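CPU socket

A CPU socket is the part of a computer's motherboard that holds the processor and joins it electrically to everything else. It lets a processor be fitted or taken out without any soldering, and it is one of the cleverest bits of everyday engineering in the home. A modern socket packs hundreds or even thousands of tiny contacts into a space smaller than a drinks coaster, and every one of them has a job to do!

History

Early home computers often had their processors soldered straight to the board, or pressed into simple sockets with a row of holes down each side. Pushing a chip in took a good shove, and getting it out again could bend the legs. The answer was the zero insertion force socket, usually shortened to ZIF. A small lever opens the contacts, the chip drops in under its own weight, and closing the lever grips it firmly. It was a lovely idea, and it made upgrading a processor something that ordinary owners could try at the kitchen table.

Types

Sockets are mostly grouped by where the pins are. In a pin grid array (PGA) the pins stick out of the processor and go down into holes in the socket. In a land grid array (LGA) the processor has flat pads underneath, and the springy pins are in the socket itself. A metal frame closes over the chip and presses it down evenly. A third kind, the ball grid array (BGA), uses small balls of solder and is fixed for good, so it is common in thin laptops and phones.

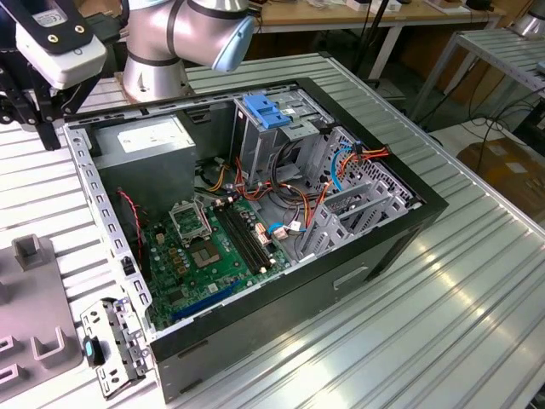 Open desktop case lying on its side, with an empty CPU socket and its retention bracket raised.

Each style has its fans. Bent pins on a PGA chip can sometimes be straightened with patience and a thin blade, while the pins in an LGA socket are far finer and much harder to put right. On the other hand, an LGA chip can't be pulled out by accident along with a sticky cooler, a mishap well known to owners of PGA machines.

Fitting and care

Processors and sockets carry matching notches or a small triangle in one corner, so that the chip goes in only one way round. New LGA boards come with a plastic cover over the pins, and it is well worth keeping. Fingers should stay away from the contacts, as grease and dust can spoil a connection.

Compatibility

A processor must match its socket, but a matching shape is no promise that the two will work together. The board's chipset, power supply circuits and firmware all have a say as well.

See also

Motherboard
Heat sink
Chipset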